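3. Materials and procedure

3.1 The machines 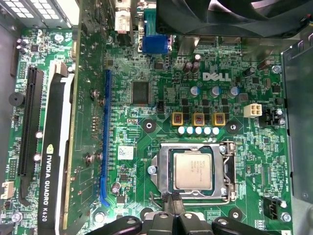
Figure 2. Processor socket and surrounding parts of a Dell desktop board, viewed from above with the cooler off.

The study used office desktop computers that had been withdrawn from service and passed to the Nolach repair workshop for sorting. Eighteen were set aside for the work reported in this section. All were tower cases of the ordinary kind, opened from the side and laid flat on the bench, so that the main board faced upwards and the worker could reach it from any direction. We chose machines that were complete, with the graphics card still fitted where there had been one, as taking parts out beforehand would have removed some of the difficulties we wanted to record. On the board in Figure 2 the processor lies in its socket, and the three blue-topped capacitors and the row of inductors just past it show how little clear space a worker has on that side. Cables crossing the lower part of the socket are also visible, and these come up again in Section 3.4.

Machines were cleaned with a soft brush before the trials began. No liquid was used at that stage. Old thermal paste was left on the processor until the worker reached that step of the task, and was then wiped away with a lint-free cloth.

3.2 Task

Each trial covered the same job: open the case, free the cooler, take it off, clean the top of the processor, lift the processor out, put it back, and refit the cooler with new paste. We timed the job from the moment the side panel was touched to the moment it was closed again. A trial was stopped if a part was damaged or if the worker asked for help. Stopped trials were kept in the record and are listed separately in Section 4.

The job was divided into 10 steps for the purpose of timing. These follow the order given on the Nimard work card, a printed sheet already in use at the workshop, with one change. The card treats the removal of the cooler as a single step. We split it into loosening the fixings and lifting the cooler away, as early trials showed that the two parts of the work went wrong in different ways. Loosening was slow but seldom caused trouble. Lifting was quick, and most of the hard pulls happened there, when old paste held the cooler to the processor.

In all, 115 trials were recorded. The workers were people who repaired computers as part of their normal job, and each did a practice run that was not counted. We did not ask them to work quickly. They were told to work as they would on a machine that was going back to a customer.

3.3 Recording

Times were taken by a second person at the bench, who also noted each contact between a tool or hand and a part that did not belong to the step in progress. We call these side contacts. A side contact could be light, such as a sleeve brushing a capacitor, or heavy, such as a screwdriver slipping on to the board. The second person marked each one as light or heavy and wrote down the nearest part. Where the nearest part could not be named, the area of the board was given instead.

Across all trials there were 2,587 side contacts. The number is large mainly for the reason that cables were counted in the same way as everything else, and a worker may push the same cable aside many times in one job. We thought about leaving cables out. In the end we kept them in, and give the results both ways.

Notes were written on paper and typed up on the same day into Coment, the workshop's own record system. It allows a free note beside each entry, and these notes turned out to be more useful than we had planned for. Several of the remarks in Section 5 come from them.

3.4 Areas of the board

To compare boards of different layouts we needed names for areas that did not depend on one maker's design. We used the scheme set out in the Pasichnyk handbook for bench training, which begins at the processor socket and works outwards. The first area is the socket itself, with its load plate and lever. The second is the power section, meaning the capacitors and inductors that feed the processor. The third takes in the points where the cooler is fixed to the board or to the case beneath it. Everything else is placed in a fourth area, which we divided again into cables, connectors, cards and bare board.

The scheme is easy to apply in most cases. Difficulty came up where two areas lie close together. In Figure 2, for instance, two of the black circular mounting pads stand on either side of the power section, and a tool that misses the fixing may land in either area. Our rule was to enter the contact under the part that was touched, whatever the worker had been aiming at. The intended part was added in the free note if the worker mentioned it.

Cables needed a rule of their own. A cable lying over the socket was entered as a cable and not as part of the socket, even when moving it was the only way to get at the lever. Some workers tucked such cables under the edge of the case before starting, some held them back with one hand, and a few unplugged them. All of these were allowed. Unplugging added time at the start and again at the end, and the two amounts are given together in the tables under the heading "cable handling".

3.5 Checks

After every trial the machine was connected to a screen and switched on. If it started and showed the correct processor in its setup page, the trial was passed. If it did not, the cooler was taken off again and the socket was looked at under a bench lens before anything else was tried - bent contacts are easy to miss with the naked eye, and a second attempt at fitting can make them worse.

Machines that failed twice were taken out of use and replaced from the workshop's remaining stock. The replacement was matched by case type only. Matching by board would have been better, but the stock did not allow it, and readers should bear this in mind when comparing the early trials with the later ones.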